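Storing Medicines at Home - week 4 notes
November - Annelies Mertens

Heat and damp do most of the damage. Bathroom cabinet = worst spot, kitchen windowsill next worst. Aim for under 25 degrees unless the label says fridge. Keep the orignal container, lid on tight.

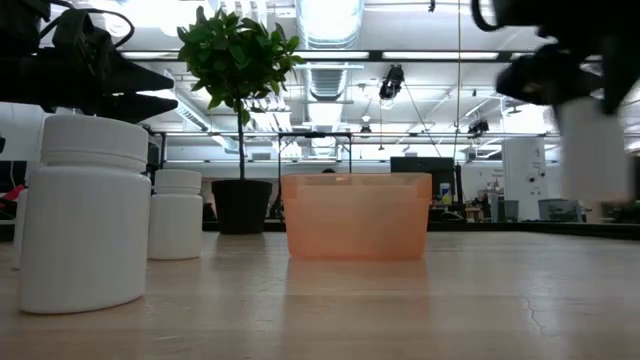 Expiry dates - check twice a year, write the opening date on eye drops and liquids. Don't mix old tablets with new ones. Unwanted stuff goes back to the pharmacy, not down the sink or in the bin. Reading for next week: Koster handout, first 15 pages, we'll start with childrens doses.

Contact: Jondcombe Community Learning | © Jondcombe | Back to top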